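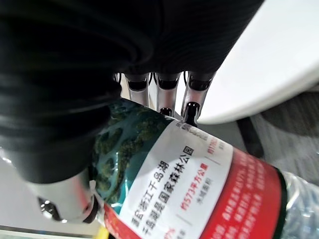
Jobs > Warehouse and Packing > Plitcombe

Bottle Packer and Label Checker – Soltard, Plitcombe site

14 shares | 2 comments

Soltard is hiring bottle packers and label checkers for the bottling room at our Plitcombe site. We have 6 openings. These are regular positions with set hours, and training is paid from the first day. You do not need to have worked in a bottling room before.

What the job is

We bottle for small drink and household brands. Most of what comes through the room is plastic bottles with full-color wraparound labels. The bottles arrive at your table filled, capped and labeled. You pick each one up, turn it, look at the label all the way around, and either pack it or set it aside in the reject tray.

A large part of the job is looking closely. Many of our customers use picture labels, and small faults show up quickly on them. You will learn to spot:

– edges that lift at the seam
– bubbles and creases under the label
– colors that have shifted from the approved sample
– a label that sits crooked on the bottle
– scratches or smears on the print
– a date code that is missing or hard to read

Glossy labels can be tricky because glare from the overhead lights hides creases. We teach people to tilt the bottle until the bright spot moves off the part they are checking. It takes most new packers a few shifts to get used to it.

Packing is done by hand into divided cartons. Bottles go in upright with the front panel facing the long side of the carton. When a carton is full you close it, tape it, put on the shipping label and slide it onto the roller table. Someone else moves it to the pallet.

You will also:

– fold cartons and put in the dividers at the start of the shift
– fill out the reject sheet, with a short reason for each bottle set aside
– keep the table and the floor around it clear
– change over between products, which means removing every bottle and carton from the last run before the next one starts
– help relabel returned stock when an order calls for it

Relabeling is slower work. The old label is peeled off, the glue is cleaned away, and the new one goes on by hand with a positioning guide. If you have a steady hand and like that sort of thing, tell us when you apply. We are short of people for it.

Hours and pay

Day shift is 7:00 a.m. to 3:30 p.m., Monday through Friday. Pay is $22 an hour. There is a half-hour unpaid lunch and two paid breaks. Overtime is offered before large orders and you may turn it down. We do not run a night shift in the bottling room.

After 3 months you become eligible for health coverage and paid time off. Paid holidays start right away.

The room

The bottling room is kept cool all year, so bring a long-sleeved layer. It is clean and fairly bright. The filling line makes a steady noise and ear plugs are provided. Hair nets and gloves are provided too. Closed shoes with a non-slip sole are required and you will need your own – we pay back up to $60 toward a pair each year. No rings, bracelets or watches at the tables.

Tables can be raised and lowered. Many packers stand for part of the shift and use a stool for the rest. A full carton weighs up to 25 pounds, and you should be able to slide one that heavy and lift it now and then. If you can't lift but can do the rest, apply anyway and say so on the form. Label checking and relabeling can be done seated.

You should

– be 18 or older
– be able to tell colors apart well enough to match a label to a sample (there is a short test at the interview)
– read and write enough English to follow a packing sheet
– be comfortable handling small objects for several hours
– show up on time

Work in food packing, printing or a pharmacy stockroom is useful but will not put you ahead of someone who does well at the trial table.

Products you would be working on

Our largest customer at the moment is Gurkadon, whose orders come in several bottle sizes and change over often. We also pack the Mousavi line, which has seasonal labels and tight color matching. New packers start on whichever run is longer that week, so they can handle the same bottle for a few days before switching.

How to apply

Fill out the application form at the front desk in Plitcombe or ask for one by mail. The desk is open on weekdays from 8:00 a.m. to 4:00 p.m. Write job number 381 at the top of the form. A résumé is fine but we don't require one. Please list two people we can call about your past work, paid or unpaid.

Applications are due by January 23, 2026. Interviews are short and include an hour at the trial table, where you will check and pack a set of sample bottles. You are paid for that hour whether or not you are hired. Bring a photo ID and your reading glasses if you use them.

We will let everyone know the result, by phone or by mail. Start dates can be arranged if you need to give notice at another job.

Soltard is an equal opportunity employer. If you need a change to the form, the interview or the trial table because of a disability, tell the front desk when you pick up your application.

2 comments

Is the parking lot free for staff?

Yes, use the side entrance. The bus stop is across the street from it. – Soltard hiring desk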